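Dusano Fund: progress report on the Dromgate shelving work, August

Summary of the period

Work moved from parts sorting to trial assembly of the storage units. The design remains a flat board carried on metal tube legs, with plastic connectors at the corners. Oravec supplied the second batch of tube and connectors within the agreed budget of 3,000. Boards came from Dasitz, as before. Spending to date is in line with the plan, and no transfer between budget lines is requested.

Assembly and handling of parts

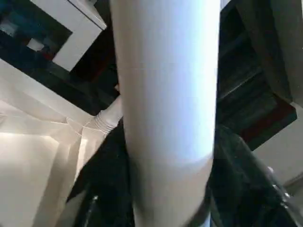
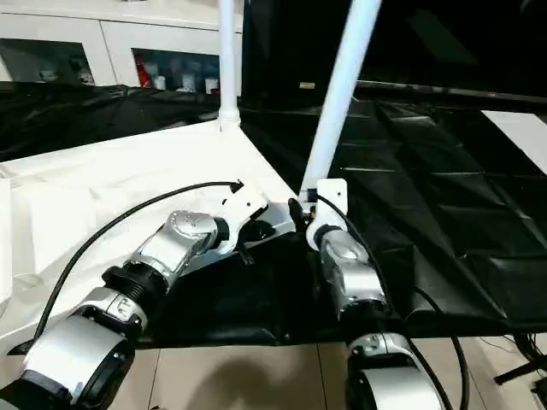
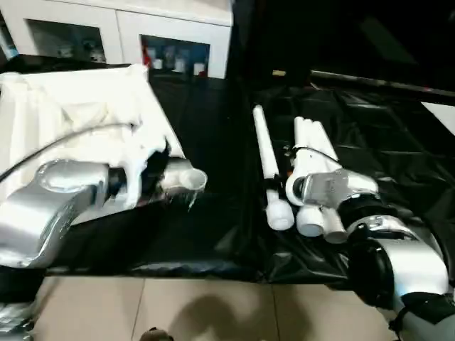

Fourth picture: board and corner connectors.
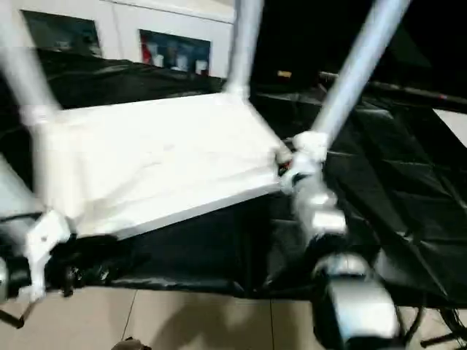

The main task in the period was to settle the order of assembly. Fitting all the connectors to the legs first gave poor alignment, and the board then had to be forced into the last corner. The revised order places the two back connectors first, sets the board into them, and closes the front corners last. The connectors clamp onto the silver tubes at each corner of the board, so any error in their height shows up directly as a tilt. A height gauge cut from scrap tube is now used before each clamp is closed. With the gauge, trial assembly time fell from more than 10 minutes to 9.

Two faults were recorded. The screw holes in 2 connectors from the first batch were drilled off centre; both parts have been set aside for return to Oravec. Surface marking of the boards during handling also remains a concern. Dasitz has been asked to quote for a harder finish.

Next period

Load tests on the complete unit will start when the replacement connectors arrive. The assembly sheet will be redrawn to show the revised order, and a copy will be sent with the next claim.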